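# Hand-held gripper build, shared workshop — finger pads and marker cube

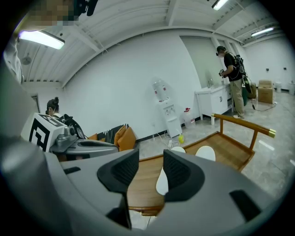

## zoila_h (original poster)

Bit of an update on the hand-held grippers. We have more than one going at the workshop now, grey bodies, black finger pads with ribbed inner faces, and a white cube on top with a black marker pattern printed on it for tracking. Pads are my own mould, third version.

The aim hasn't changed. You carry the gripper about by hand, pick things up, and the recordings go towards teaching the arm at home to do the same job. The arm is a second-hand Plaretico and it still lives in my spare room under a sheet.

Where I'm stuck:

- The pads hold flat things well. Thin curved plastic slides out if you pinch it near the edge.
- Tracking drops out when the cube turns away from the light. I lost 11 recordings out of 200 that way.
- My wrist aches after an evening of it.

Would like opinions on the pads first. I can print or cast most things up to hand size.

## trellick

What are the pads cast in, and how hard is it? I had the same slipping with curved parts and went softer. Cured it for me, but the ribs wore down quicker and I was recasting every few weeks.

## zoila_h

Urethane, medium hardness. I've got a softer one on the shelf from Skastetti that I haven't opened. The ribs run about as deep as I could get them out of the mould without tearing.

## Montoya_A

I'd leave the hardness alone and change the ribs. Deep ribs on a curved part means you're only touching it along a couple of lines. Make them shallower and closer together. If you go softer as well you won't know which change did it.

## trellick

Disagree, sorry. Shallow ribs on medium urethane is near enough a smooth pad, and smooth pads are hopeless with shiny plastic. I've tried it. Softer material lets the deep rib fold over and you get the contact back.

## Montoya_A

You get it back for a fortnight and then you're recasting, as you said yourself.

## vrabec_s

Both of you could be right depending on how hard she squeezes. Zoila, is there any stop on the trigger? Mine closed as far as I pulled it, so every grip was different and I blamed the pads for months. I put a small screw in as a stop and most of the slipping went.

On the tracking, have a look at your ceiling lights. Ours are long fluorescent tubes and the floor is shiny, so there's glare from above and below. I reprinted the marker on matt paper and turned the exposure down. I still lose the odd one, mostly when somebody walks in between.

## zoila_h

No stop on the trigger. Hadn't thought of it. Fluorescents here as well, and a glossy tiled floor. The pattern is on ordinary paper, sealed with clear varnish, so that won't be helping.

## geumok

For the wrist: where does the weight sit? I moved the battery off the gripper and into a backpack with a cable down the sleeve. Made more difference than any handle shape I tried. The cable does catch on door handles — tape it at the elbow.

## keith_in_the_shed

I'll say what I said last time. You could put the arm on a bench, write the positions in by hand and have it working by October. All this carrying about seems a long way round to pick up a bit of plastic.

## zoila_h

I did write positions in by hand, back in the spring. It works as long as the part is in the same place every time. Mine aren't, they come out of a box in any old order.

## keith_in_the_shed

Then build a tray with slots in it.

## geumok

Keith, she doesn't want a tray.

## Montoya_A

To be fair to Keith a tray is what I'd do for one part. For lots of different ones I wouldn't.

## zoila_h

Right, plan for the week. Trigger stop first, with the pads as they are. Then the matt marker. After that I'll cast one pair soft with deep ribs and one pair medium with shallow ribs and run the same parts through both.

Vrabec_s, what size screw did you use for the stop?

## vrabec_s

M3, 12 mm long, with a lock nut. Put a dab of rubber on the end or it clicks.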